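I finished Jornadach for the second time last night, and I want to write some posts about Prokavness, the toll collector. She is in your party for more than half of the game and I see very little written about her in English.

There will be spoilers up to the end of the Trirnport chapter. After that I will warn again.
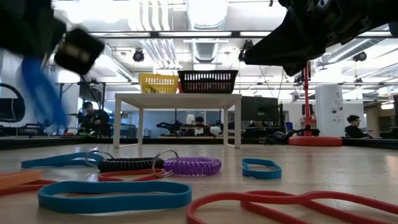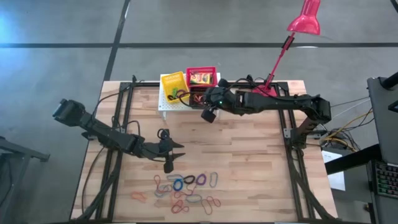 Thread by Hoi-yan Shih
September · 22 posts

1
Prokavness is the fourth character who joins you. You meet her at the bridge before Trirnport, where she asks for 3,136 coins to let you pass. At this point in the game you can't possibly have so much money. I tried.

2
You have two choices then. You can go back and find the path under the bridge, or you can argue with her three times. If you argue, she closes her toll book and comes with you. If you take the path, she joins later in the harbor and she is a little colder in her first scenes.

3
I took the path the first time and did not know the other scene existed. It is much better. She says "Then I will collect it from you on the way," and she really keeps the debt open. It is in her status page until the end of the game.

4
About her class. The menu calls her a Collector, and no other character can use this class. She fights with a long hook and a shield. Her attack is weak in the beginning, so many players put her on the bench and forget her there. I think this is a mistake.

5
Her special command is Levy. When an enemy uses a skill, Prokavness can take a part of the cost for herself. Against normal enemies you almost don't notice it. Against bosses who use big spells every turn, she never runs out of points.

6
At level 16 she learns Second Levy, and this is the moment she becomes a very good character. It works on your own party also. So your mage casts something expensive, Prokavness gets points back, and then she gives them to the healer.

7
My setup for the whole middle part of the game: Prokavness in front, the mage behind her, healer in the third place. The fourth place is free. I usually took Räsänen there, for the story and not for his numbers, which are poor.

8
Some words about Räsänen then. He is the old captain who worked with her father. In the English version he speaks very formally, and in the first hours I thought the translation was stiff. Later there is a scene where he is tired and speaks normally, and I understood it was done on purpose.

9
The two of them have camp conversations if you rest with both in the party. There are a lot of these and they are easy to miss. You must rest outside, inns don't count. I slept in the rain next to a perfectly good inn many times for this.

10
My favorite is the one about soup. She says that he puts in too much salt, he says that her father liked it, and she answers nothing and eats it. The music stops also. It is maybe twenty seconds long.

11
Now her quest in Trirnport. You start it by showing the toll book to the clerk in the customs house. You must go in the evening, in the daytime there is a different clerk who will only sell you stamps. (The stamps do nothing. I bought them.)

12
The evening clerk finds that her father's last page is missing. You look for it in the archive, and the game gives you a room with shelves and no marker on the map. The page is number 302 and the shelves are in order, so go to the back wall and then left.

13
I saw people complain about this archive in reviews. I liked it. It is quiet, you hear the sea a little, and Prokavness comments when you walk past certain shelves. If you run directly to the page you lose all these lines.

14
After the archive comes the fight with the Harbor Master. He has a shield that returns magic, and it goes down only when he calls his guards. Use Levy exactly on this call. He then has no points for the shield and you can attack him freely until he rests.

15
For comparison, my Prokavness had 547 HP when I started this fight the first time, and she died twice. The second time I gave her the Tarred Coat from the ropemaker and she was fine with less HP. The coat matters more than the level.

16
SPOILERS for the end of the game from here. Please stop if you want to play it.

17
Before the last dungeon she opens the toll book again and asks if you want to pay. Most players have enough money by then. If you pay, she thanks you, writes it down, and gives you the bridge key. It opens a small room with a good ring.

18
If you say no, there is no ring. But in the ending she is still traveling with you, and if you paid, she goes back to the bridge. The game does not tell you this before, and the ring makes you think that paying is the correct answer.

19
I paid the first time. I was a bit sad when I saw her standing there alone in the credits. Some people say it is the happier ending for her, she has her work and her house again. I read these opinions and I can't say they are wrong – I only preferred the other one.

20
A question I could not solve: does her coldness in the path version change anything in the ending? I argued at the bridge in my second game, so I can't compare it fairly. If someone took the path and then refused to pay, please write me what she says on the ship.

21
Small correction to post 9. You can also get the camp conversations in the stable in Trirnport, it counts as outside. Thanks to the person who told me.

22
Next I will write about the ropemaker, who has a longer story than I expected. First I have to find my save from before the storm, I hope I did not write over it.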